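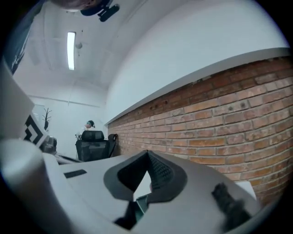
Stasstead Small Rooms, data card
version 2, last edit 2020-11-05

What's in here

Short clips of everyday jobs done by hand indoors. Putting clothes away, clearing a surface, moving small stuff from one spot to another. Regular rooms, regular mess. Brick walls in some of them. We did not tidy up before starting and we did not bring props, whatever was lying there stayed there.

28 sessions, 16 in the main folder, the rest in extra/. Same layout in both.

Folders

main/ the sessions we'd use first
extra/ shorter, more repeats, a few odd ones
notes/ plain text, one file per session
lists/ object names, spelling as typed by whoever did the notes

Notes files

First line is the job ("fold and stack", "clear table", "hang up"). After that, free text. Some are a full page, some are three words. Please read them before you filter on anything, a lot of the useful stuff is only in there.

Object names

Merged once, not fully. Known doubles:
sweater / jumper / pullover
bin / trash can / basket
dish towel / tea towel / cloth
Dark clothes are the worst. Navy and black got mixed up all the time, so treat them as one color. If a garment has lettering on it we wrote "printed" and left it at that, no attempt to copy the words.

Rooms

4 rooms, named after nothing in particular: Hasach, Quezada, Trivero, back room. Hasach has the most clothes. Quezada is nearly all kitchen. Trivero was only used in January and the light is bad, expect grain. Back room is small and cluttered, things end up half hidden behind other things and the labels there are weaker becuase of it.

Known problems

- pale things on pale things. White on white edges in the labels are guesses
- small items count as "present" even if only a bit shows
- near objects can be very blurry, labeled anyway if we could tell what they were, otherwise "unknown"
- "unknown" is used a lot. Sorry
- two notes files in extra/ are swapped, havent worked out which
- no labels at all for walls, floors

Splits

None given. Make your own, but split by room, splitting by session leaks the same shirts into both sides.

Use

Fine for research and teaching. Don't repost the whole thing, link to it. If you fix labels send us the changed lists/ files only, not the full folder.

Todo

merge color names
redo back room labels
notes for the last batch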